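桌面容器图集:叠环式笔筒与小件收纳

本页收录书桌及工作台面上使用的小型容器,重点是由环形单元叠成的笔筒,兼及同一批整理中涉及的托盘、浅盒和抽屉分隔件。整理工作从十月开始,由 Gladys Huamán 负责登记,Remzi Coşkun 负责量取和复核。条目按用途编排,不按入库先后。各条说明只写与使用有关的内容:开口、重心、清洁方式、适合放置的物品。价格和购买渠道不在记录范围内。

名称方面,本页统一用“环”指构成容器的单个圆环段,用“口环”指最上面带开口的一段,用“底环”指与桌面接触的一段。中间各段不论多少,一律称“中环”。旧登记表里出现过“圈”“节”“轮”三种写法,含义相同,已改为“环”。

一、叠环笔筒的基本形制

叠环笔筒的外轮廓由若干圆鼓的环段上下相接而成。与直筒相比,侧面有明显的凹凸,手指可以扣在两环之间的凹处,单手移动时不易打滑。代价是凹处容易积灰,擦拭时需要用布角或软毛刷沿接缝走一圈。

环与环不一定同轴。部分款式有意让上下各环略微错开,外观上显得随意一些。错位量不大时对稳定性没有可察觉的影响,但装满以后重心会偏向一侧,放置时宜让偏出的一侧朝向桌面内部。

浅色表面适合放在白色或浅木色台面上,视觉上较轻,但铅笔灰和墨迹也更容易显出来。哑光面上的铅笔痕先用橡皮轻擦,再用微湿的布收尾,不要直接用湿布抹开。
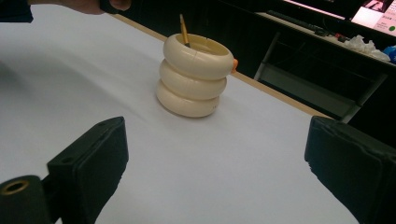

口环的宽窄决定取放是否顺手。口环宽于下面各环时,笔杆在筒内的倾角较大,单支笔会斜靠在口沿上;放入的笔多了以后,笔与笔相互支撑,倾角随之减小。只放一两支笔的使用者如果不喜欢笔杆歪斜,可在筒底垫一小块毛毡,增加笔尾与底面之间的摩擦。

接缝是检查的重点。浅色哑光件的接缝通常只是一道细线,用指腹横向抚过,不应有刮手的感觉。若有毛边,用细砂纸顺着环的方向轻磨即可,避免横磨,横磨会在表面留下反光不一致的短纹。

二、放置与台面

叠环笔筒的底环与桌面的接触范围较外径小,放在玻璃或光面板上时容易滑动。Remzi Coşkun 的做法是在底环下贴三个透明垫点,等距分布,垫点厚度须一致,否则空筒时会轻微摇晃。

铺纸的台面需注意纸边翘起。容器应离纸边留出至少 10 厘米,防止抽纸时把容器带倒。换纸时先移走容器,不要把纸从容器底下抽出来。木质桌边如有倒角,容器不宜紧贴边缘摆放。

惯用手不同,摆法也不同。惯用右手者多把笔筒放在右前方,书写时手臂外展容易碰到;Shaimaa Zaki 建议改放左前方,取笔时多伸一次手,换来的是右侧整片空出的书写面。她自己的桌子从上次调整后一直采用这种摆法,登记表中记为“左置”。

三、适放物品

铅笔:削尖的一端朝上放,便于辨认硬度和粗细,也避免笔芯抵在筒底折断。

钢笔与中性笔:带帽者可任意放置。钢笔长时间存放以笔尖朝上为宜。

尺:长度超过筒高两倍的直尺不建议放入叠环笔筒,容易使空筒侧翻。短尺可以,靠筒壁一侧竖放。

剪刀:刀尖朝下,手柄露出口环。小型剪刀的手柄有时会卡在环内收窄的位置,取用时连同容器一起提起来,登记中已有多次反映。这类剪刀改放浅盒。

回形针、图钉、橡皮:不放入。内部如有随环段起伏的凹槽,小件落进去以后倾倒不干净,须翻过来拍打。

四、同批登记的其他容器

Clandix 浅盒。长方形,无盖,用于橡皮、卷笔刀和便签。盒壁较低,取物不受遮挡。缺点是无法叠放。现有 11 只,其中部分内底有划痕,不影响使用,已转入抽屉。

Nerkitz 抽屉分隔条。按抽屉内宽裁切,两端插入卡座。裁切时宜比实测内宽短一点,太紧会把抽屉侧板撑出弧度。Taha Zerouali 裁过一批偏长的,后来逐条重新修短,并在卡座内侧补了薄垫片。

Amrani 双层托盘。上层放常用笔,下层放纸张和信封。上层与下层之间的净空约 19 毫米,放薄本可以,放订书机不行。托盘的四个脚可拆,清洁时建议拆下,脚座内容易存纸屑。

Skonosden 圆罐。直筒,带盖,主要存放备用笔芯。罐盖内侧贴标签,写明规格与颜色,不贴在罐身上。罐身标签反复更换会留下胶痕,深色罐尤其明显。

五、清洁与保养

每周四下班前统一清空一次。步骤如下:取出全部物品;倒置容器,轻敲底部;用干刷清理接缝与环间凹处;用微湿布擦外壁;晾干后再放回。内壁较深的位置用长柄棉签。不要用含酒精的清洁剂处理未注明涂层类型的浅色件,部分涂层会发黏。

阳光直射会使某些乳白色材料发黄。靠窗的位置每隔一段时间把容器转半圈,颜色变化会均匀一些。已经发黄的件不做漂白处理,登记为“乙等”,继续使用。

六、登记字段

编号、类别、外形、口部形状、底部形状、表面、颜色、存放位置、备注。外形一栏只写几何特征,例如“叠环”“直筒”“长方浅盒”,不写商品名称。颜色一栏以自然光下目测为准,米色、象牙色、乳白色合并为“暖白”。材质未经确认的一律留空,不按手感推断。

Myrtle Ruiz-Ortega 正在把纸质登记表录入电子表格,备注栏中的手写缩写由她逐条展开。缩写“错”指环段错位,“缝”指接缝需打磨,“滑”指底部需加垫点。同一件容器有多项备注时以顿号分开,顺序不限。

下一次补充的内容为墙面挂架与磁吸笔盒,测量方法沿用本页。挂架承重的记录表尚未定稿,孔距一栏暂按两孔中心之间的距离填写。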